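De : Hsiu-ying Wu
À : liste coureurs-flallau
Objet : Re: [coureurs-flallau] Parcours, dossards et lots de la tombola
Date : 18 octobre

Bonjour à toutes et à tous,

Merci pour vos messages, j'en ai reçu tellement depuis la réunion que je préfère répondre à toute la liste d'un coup, quitte à être un peu longue (ceux qui me connaissent ne seront pas surpris !). Je reprends d'abord le message de Huệ, que certains n'ont pas reçu à cause du changement d'adresse de la liste :

> Chers amis de la course,
>
> Je reviens de la reconnaissance du grand parcours avec les gens de Botonthorpe et je voulais vous donner des nouvelles fraîches. Le chemin du canal est de nouveau ouvert sur toute sa longueur, mais la passerelle reste étroite et je ne vois pas comment y faire passer le peloton et les marcheurs en même temps. Je propose donc de faire partir les marcheurs après les coureurs, avec un bon quart d'heure d'écart, et de les envoyer par la place haute.
>
> Deuxième chose, la tombola. L'an dernier les lots étaient posés en vrac derrière la buvette et on a passé la soirée à chercher à qui revenait le panier garni. Est-ce qu'on pourrait cette fois tout emballer et numéroter avant le jour même ? J'ai de la place chez moi si besoin.
>
> Enfin, il nous manque des bras à l'arrivée. Si vous avez un cousin, une voisine, un ado qui s'ennuie, envoyez-les-moi.
>
> Amitiés,
> Huệ Tô

Alors, dans l'ordre.

Pour le parcours, je suis entièrement d'accord avec Huệ. J'ai refait la boucle à pied hier en fin d'après-midi, sans me presser, et la passerelle est vraiment le seul point délicat. Le départ décalé me paraît la bonne solution. La boucle des marcheurs y gagne même un peu, avec la vue sur les toits de Stondevcombe quand on débouche sur la place haute, et une montée que tout le monde peut faire en bavardant. Les coureurs gardent le canal, le bois et la ligne droite du retour, qui est toujours aussi interminable quand on a le vent de face (je parle d'expérience, et mes mollets aussi).

Pour les inscriptions, nous en sommes à 282, ce qui est très encourageant à ce stade ! À l'édition de mai, nous étions partis bien plus lentement et tout le monde s'était décidé dans les derniers jours. Je vous rappelle que la mairie nous a demandé de nous arrêter à 1035 participants, coureurs et marcheurs confondus, et qu'il n'y aura pas de dérogation. Si vous comptez venir en famille, n'attendez donc pas trop, surtout pour la course des enfants où nous n'avons que 100 dossards. 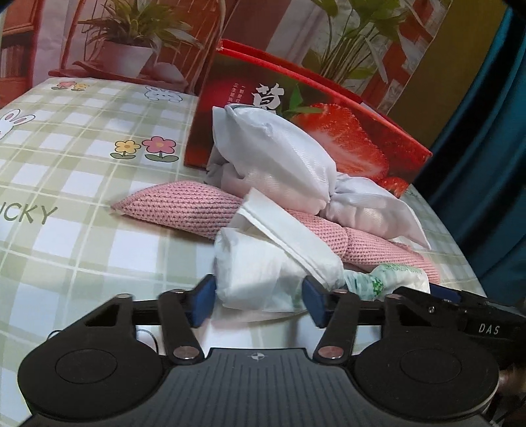
Huệ me demande au passage si les enfants pourront retirer leur dossard le matin même, car plusieurs parents de Botonthorpe arrivent par le premier car et ne peuvent pas venir la veille. Oui, bien sûr, à condition qu'un adulte ait signé l'autorisation, que vous trouverez au local ou que je peux vous envoyer par courriel. En revanche, pour les adultes, je voudrais vraiment qu'on s'en tienne à la veille. La file du matin, avec les gens en short qui grelottent, je ne veux plus revoir ça.

Le ravitaillement, maintenant. L'épicerie Văn nous fournit de nouveau les oranges et le thé chaud, et je les remercie très chaleureusement, ils avaient été d'une patience d'ange avec nous. Il y aura un point d'eau à la sortie du bois et un autre à l'arrivée. Je cherche encore deux grandes tables pliantes pour le premier, celles du local étant prises par la remise des prix. Si vous en avez dans un garage, dites-le-moi, je viens les chercher avec la camionnette de mon frère.

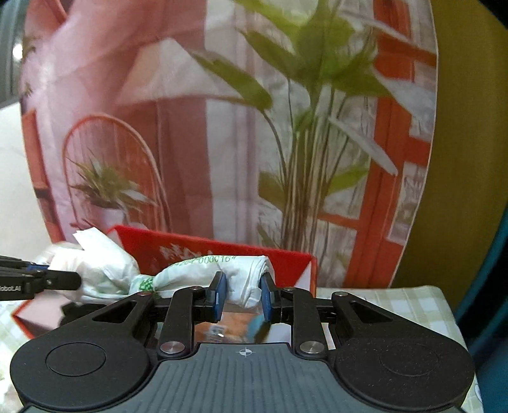 Pour la tombola, je prends volontiers Huệ au mot : on emballe et on numérote tout à l'avance. Nous avons 35 lots promis à ce jour, du repas pour deux au bonnet tricoté main, et il serait dommage que cela finisse encore en chasse au trésor. Prenez ce que vous avez sous la main pour ranger les petits lots ; une boîte rouge ouverte comme celle de la photo, posée sur une table avec une nappe, ferait très bien l'affaire pour les tickets, et on la verrait de loin. Écrivez simplement le numéro du lot en gros, sur deux côtés, et gardez la liste avec le nom du donateur. Le tirage aura lieu après la remise des prix, une fois les derniers marcheurs rentrés, et les tickets seront en vente au local de Flallau puis sur place jusqu'au départ des coureurs.

Reste la question des bras. J'ai assez de monde pour le balisage et pour la passerelle, mais l'arrivée est encore bien dégarnie. Il faut des gens pour couper les oranges, pour remettre les médailles aux petits et pour orienter les voitures vers le pré, ce qui demande surtout de bonnes bottes et une voix qui porte. Répondez directement à Huệ pour tout cela, et à moi pour les tables et les inscriptions, sinon nous allons encore nous croiser.

Je vous embrasse tous, et je file imprimer les affiches avant que la boutique ne ferme.

Hsiu-ying

P.-S. : une paire de gants gris est restée au local après la réunion. Je les ai mis sur l'étagère, à côté des gilets jaunes.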